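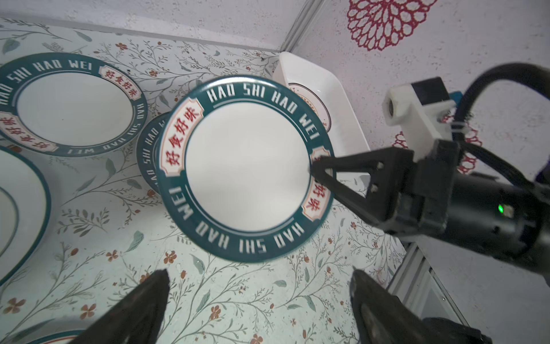

Rollo Scorebook: Frequently Asked Questions
Last updated 2025-11-11

What does Rollo do?
Rollo is a scorekeeping program for amateur baseball and softball leagues. The scorer enters each plate appearance, and the program produces the box score, season totals and standings.

Which statistics are calculated?
Batting average, on-base percentage, slugging, ERA, WHIP and fielding percentage. More than 19 further columns can be switched on under Settings, Columns.

Why is a player missing from the batting leaders?
The player is below the minimum number of plate appearances. The default is 2 per team game and can be changed by a league administrator before opening day only.

How is a shortened game recorded?
A game counts as complete after five innings. Anything shorter is saved as suspended, and its statistics stay out of the totals until the game is resumed or ruled final.

Can I change a hit to an error after the game?
Yes. Open the game log, select the play and choose Rescore. Earned runs are recalculated for the whole inning — check the pitching line before you save. Rescoring closes five days after the game.

Can I import past seasons?
Files from Vitov and Cropper are accepted. Cropper files saved before the May release have no pitch counts, and those fields are left blank.

How are ties in the standings broken?
Head-to-head record first, then run difference, then runs allowed. The Zurari bracket add-on uses the same order for seeding.

Does the program work without a connection?
Scoring does. Standings update the next time the device is online. If two devices scored the same game, the administrator is asked which version to keep.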